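# Chapter 7: Shiny Things and the Rooms They Sit In

Most home-care books put polished metal near the front, between glass and painted wood, and give it a page. The advice is nearly always the same. Use a soft cloth, use a named product, rub in circles, stand back and admire. We have put it in the seventh chapter and given it more room, mostly out of doubt. A good deal of what is taught on the subject has never been tested by the people teaching it, and some of it damages the thing it is meant to protect.

Take the circles. Students arrive in this course sure that chrome must be rubbed in circles. Ask where they learned it and the answer is a parent, a label, or an earlier edition of this book. Chrome plating is a very thin, hard layer over another metal. It doesn't have a grain. What scratches it is grit caught in the cloth, and grit scratches in a circle as readily as it does in a straight line. A clean cloth matters a great deal more than the path it takes.

## What this chapter covers

By the end of the chapter you should be able to:

- tell plated metal from solid metal, as far as that can be done by eye and hand
- pick a cleaning method from the kind of dirt, and ignore the picture on the bottle
- use a reflection to check both the surface and the room around it
- say when a piece is past cleaning and should be left alone

You will need the terms *plating*, *haze*, *pitting* and *film*. They are defined as they come up and listed again in the review section.

## 7.1 The trouble with "clean"

A matte surface is forgiving. A bare wooden shelf can carry two weeks of dust before a visitor notices. A mirror finish shows a thumbprint at once, and this has given shiny objects a name for being dirty things. They are no dirtier than anything else in the house. They are easier to read.

The difference matters when you plan your work. In the Basness household survey, people were asked to keep a diary of cleaning jobs, and the returns came to 1,082 entries. The compilers were pleased to report that kitchen and bathroom metal was wiped more often than any other surface. They took this as proof that metal needs the most care. We don't think it proves anything of the kind. People wipe what they can see is marked. The tops of door frames hardly appear in the diaries, and it would be a brave person who took that to mean they were clean.

Keep this in mind whenever you are handed a cleaning schedule. Ask whether it follows the dirt or only follows the eye.

## 7.2 Three claims to be careful with

**"Polish feeds the metal."** Metal doesn't eat. A polish either removes a little of the surface or leaves a film on top, and many do both. On thin plating the first is a slow way of wearing through to whatever lies below. The film looks handsome for a day and then collects dust.

**"Vinegar is gentle."** It is an acid, if a weak one. It works well on hard-water marks when it is diluted and rinsed off soon after. Left overnight under a wrapped cloth, as older guides suggest, it can creep into any break in the plating and make the pitting worse. The Tatthorpe trial sheets at the end of this chapter ask you to compare a short soak with a long one on scrap pieces. Please use scrap.

**"You get what you pay for."** In our own classroom we set Ferine, a costly metal cream, next to Fan, which is a plain dish soap, on greasy tap handles. Students who didn't know which was which couldn't sort the results. That was one room and one kind of dirt - we wouldn't hang a rule on it. It was enough to stop us buying the cream.

## 7.3 Reading a curved surface

Flat mirrors are easy to judge. Curved ones take practice, and most of the polished metal in a home is curved: kettles, taps, lamp bases, the lids of bins. A surface that bulges outward squeezes a whole room into a small space. Walls bend. A floor may shrink to a strip, and a person standing well back can turn into a tall, thin column of whatever color they have on.

Beginners find this distracting and try to look past it. We ask you to do the opposite and look at the reflection first. Bright highlights hide marks, so an area that seems perfect under a lamp may only be washed out. Move your head, let the highlight slide along, and look again. Streaks show best where pale reflections meet dark ones. If a straight edge in the room comes back as a smooth curve, the surface is probably sound. If the curve wobbles or breaks in one place, suspect a dent or a patch of old film, and run a clean fingertip over it before you reach for any product at all.

Try this at home before the first practical, once in daylight and again in the evening with the lamps on. Write down what you find each time, marks and all, and bring both sets of notes with you. They will probably disagree, and section 7.4 starts from the places where they do.
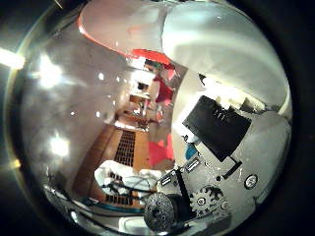
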